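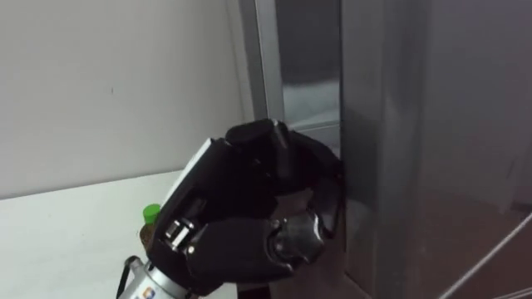 fingers over the door edge, thumb on the other side. remember this grip, it's what the whole thread is about

ok so fridge door fault, writing this fast before I forget the details. 1/

Task is dumb simple. Open fridge, let go, back off. Left arm does nothing. We had 2,127 logged door pulls on the Werkcombe bench and I was starting to feel pretty good about it. 2/

Then Thursday: hand closes on the edge, door swings, release command goes out... and nothing. Fingers stay shut. Arm starts its retreat anyway. With the door still in its hand. 3/

Door hits the end of its hinge travel, arm keeps pulling, whole fridge walks 7 cm across the floor before I got to the stop button. Loud. Nobody hurt, I was the only one in there and I was behind the line. 4/

Scary part is the log. Says "hand open" the entire time. Green across the board. Planner believed it and moved on, why wouldn't it 5/

So. Vodero hand controller reports the COMMANDED position if it misses enough encoder packets. Falls back silently. No flag, no warning, just tells you what you wanted to hear. It's in the manual, page 16, one line, in a table. I have read that page before. ugh 6/

Why was it missing packets: cable. Connector at the wrist was backed out maybe half a turn. Wiggle it and the packets drop, wiggle it again and they come back. Took me 2 hours to find becuase it tested fine every time the arm was parked 7/

Had a weird release back in September too, on the Plindberg rig. We wrote it off as a sticky door gasket. Going back through those logs tonight and I don't love what I'm seeing 8/

Changes so far:
- arm can't retreat unless motor current AND encoder both say open
- stale encoder data = stop, no fallback
- wrist force limit way down during door tasks
- locking connector on the cable, thread check before every session 9/

Force limit should have been there from day one, thats on me. It was set for lifting and I never made a separate one for doors. A door is hinged to something heavy, if you don't let go you're in a fight with it 10/

Someone's going to ask about the Nieminen skin sensors. Yes they'd have caught it. No we don't have them on this hand. Quote is sitting in my inbox 11/

Fridge is fine btw. Small dent low on the side, still cold. Arm passed its joint check, but I'm not running it near a door again till the new release check has been through the bench with the cable pulled on purpose, at every point in the swing 12/

If you run the same controller go look at your fallback setting. It's on by default. Unplug the encoder line with the hand closed (arm power OFF, hand power only) and see what it reports. Reply with your firmware version if it says open, I'm keeping a list 13/13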